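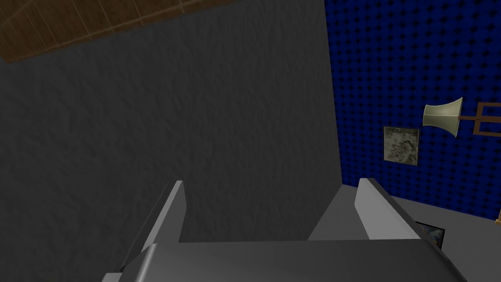 Home | Notebook | Rigs | Archive | Contact

Filed under: teleoperation, daily log

21st September

Started at nine with the simulated room. Loaded the Dolireo build from last night and drove the arm from the hand controller for an hour before recording anything. The lag is better than it was in January but still there on wrist roll. I put the filter back to its old setting and lost the jitter at the cost of a slightly heavy feel. Will live with it.

Recorded 34 demonstrations before lunch, all of the same approach and grasp. Kept 29. The 5 thrown out were my fault: four where I closed the fingers too early and one where I let go of the clutch halfway and the arm stopped dead. Must remember to mark the bad ones as I go. Sorting them afterwards took longer than doing them.

Wrist view only today, overhead view off. It is harder to judge depth this way and I slow down a lot near the target. The speed plots show it plainly, a long flat tail at the end of every run. If the policy learns from these it will learn the tail too. Serkov's note suggests trimming, but trimming removes the small corrections, and those are the part I want. Left the files whole for now and wrote both options in the log.

Afternoon on the real arm at the Siliņa bench, guiding by hand with the motors slack. Joint four is stiff and pulls to one side. Each run came out with a small hook in the path where I had to push harder. Greased it, no change. Ordered a bearing from Clulero.

Hand guiding gives smoother paths than the controller but my arm is in the way of the side camera for most of each run. Tried standing on the left. Worse.

Total is now more than 3,000 runs across both set-ups, of which 900 are on the real arm. Started training at half past five on the simulated set alone, same seed as the last one. Disk nearly full again, so moved the older logs to the spare drive.

Tomorrow: wrist roll lag, then the overhead view back on and the same task again.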